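Reseña: pinza eléctrica de dos dedos de Jaltell, con el kit de prácticas Kamata

Llevaba meses queriendo una pinza que no dependiera de aire comprimido y por fin me decidí por el paquete completo de Jaltell: pinza, cable, software y el cuaderno de ejercicios Kamata. Pagué 1,445 dólares con envío, y después de 7 semanas de uso casi diario puedo decir que estoy encantada. ¡Qué gusto da una herramienta que se deja aprender!

El montaje me llevó una tarde. Los tornillos venían en bolsitas numeradas y la guía en español se entiende bien, salvo la página de la calibración, que tuve que leer dos veces (Sándor Kun, mi compañero de taller, la leyó tres).
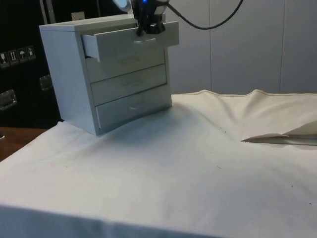
El ejercicio que más me ha enganchado es el de los cajones. Parece una tontería hasta que lo programas: hay que bajar junto al tirador, sujetarlo sin empujar el mueble y jalar en línea recta. Con la fuerza de fábrica se me escapaba cada dos por tres; bajé un poco la velocidad, grabé de nuevo los puntos de aproximación y la cosa cambió muchísimo. El editor de trayectorias es una delicia — arrastras un punto, lo pruebas y sigues. 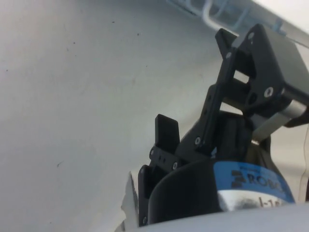 También me gusta que la mecánica quede a la vista. Puedo revisar los tornillos sin desmontar nada y limpiar las articulaciones con una brocha. Lo que menos me convence es el cable, bastante rígido para mi gusto, y que Coltemex, el distribuidor, tarde tanto en contestar los correos. Por teléfono, en cambio, Meenakshi Grewal me resolvió una duda de firmware en un momento.

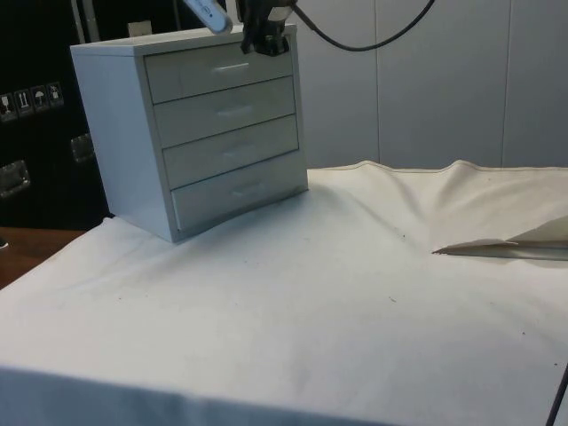

La pinza sobre la cajonera de cuatro cajones, todos cerrados.

¿La recomiendo? Sí, y con ganas, sobre todo para talleres pequeños y escuelas que quieran practicar con objetos de casa. Si solo vas a mover piezas iguales de un lado a otro, la básica de Dredholm cuesta 700 dólares y te sobra. Yo ya le eché el ojo al juego de dedos largos, que sale en 200 más.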